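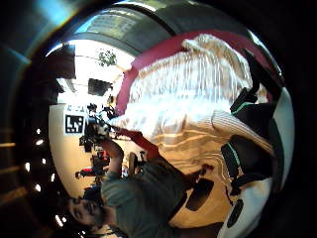
2 min read

Project Kasten: Folding Striped Cloth in a Bright Room
Group report, Quentin Leclerc and Eckhard Hinrichs

Our brief asked how striped fabric behaves when it is bunched up, smoothed out and put away by people with no natural gift for it. We qualified easily.

The cloth is cream and white with fine vertical stripes and a broad maroon band. We chose it on the theory that stripes would show us where a fold had gone crooked. They did, every time.

Method: each of us folded the cloth in 53 sessions, starting in January, always against the same pale wall. Quentin folded in halves. Eckhard used a rolling method he says he learned at Sitgate, where they apparently have a lot of shelves.

Results: halves took up to 225 seconds and left six visible creases. Rolling was quicker but the roll came undone on the way to the cupboard. Strong light washed out the stripes by mid-afternoon, so the later crease counts are Eckhard's opinion.

Still to do: repeat with the maroon band folded inwards, and return the steam iron to Brevatik before Saturday.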